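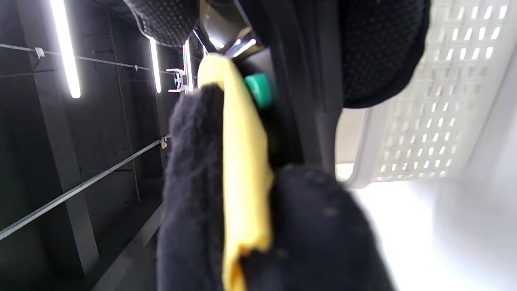

Re: Barbecues on the Lallora balconies

Posted by Anathi Lekota, August, 18:20

Muthoni Massawe wrote:
> Are we allowed a small charcoal barbecue on the balcony if it
> stands on a paving slab? The lease only mentions gas. Also, what
> should I do with the ashes?

Muthoni, no. The rule covers charcoal, gas and the disposable trays, slab or no slab. The balcony decking at Lallora is timber, and the flats above have theirs directly over yours.

You can use the brick stands on the lawn behind Kombo. Please keep a bucket of water next to you and don't leave the fire while it's lit — even to fetch plates. Lighter fluid goes on before lighting, never after.

Ashes should be left overnight, then soaked and put in the metal bin by the gate. Last summer a bag of them went into the plastic wheelie bins and the repair to the bin store cost us 1,720.

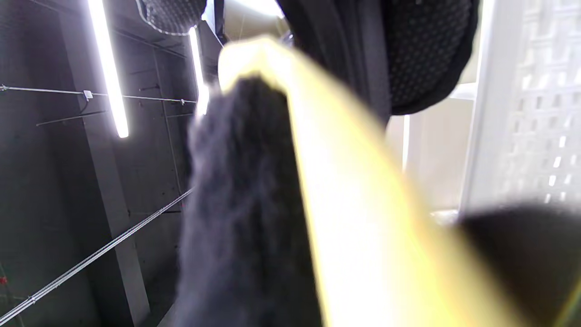
Dark fleecy fabric, with a yellow gripper finger across it.

Fire blankets can be ordered through me at 18 each. I have nearly 20 names so far.

Anathi

Comments

Awuor Mabula: Does this include electric grills?

Anathi Lekota: Electric is fine, but not on an extension lead.

Elibariki Barasa: One blanket for me please, flat 50.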